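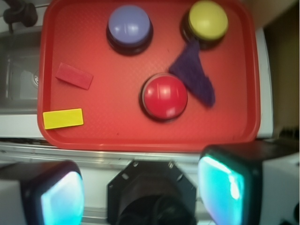 Sirkka Lehtinen asked this morning whether the planner could be allowed to choose its own order of objects on the red tray, or whether the fixed list should remain until June. I replied that the fixed list would remain.

May 16, 2022. The perception module was rebuilt overnight and passed its checks at Haslam. The red block is still the weak point — its colour lies so close to that of the tray that the segmentation step merges the two unless the threshold is lowered by hand. The threshold has been entered in the settings file and signed for. The three buttons are labelled correctly by the present model. The purple cloth is treated as an obstacle, and the path planner keeps its margin from it.

The afternoon was given to the grasp controller. Declan Ellwood has set the closing force limit at 20 newtons and the control loop delay at 2 milliseconds. The Wultora logging tool dropped 45 of 273 messages, and a fault report has been sent to Standonmont.
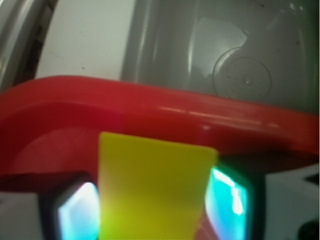 Yellow block between the fingertips, at the red rim.

The release routine is to be reviewed next. I have asked for the old version to be kept on the server until then.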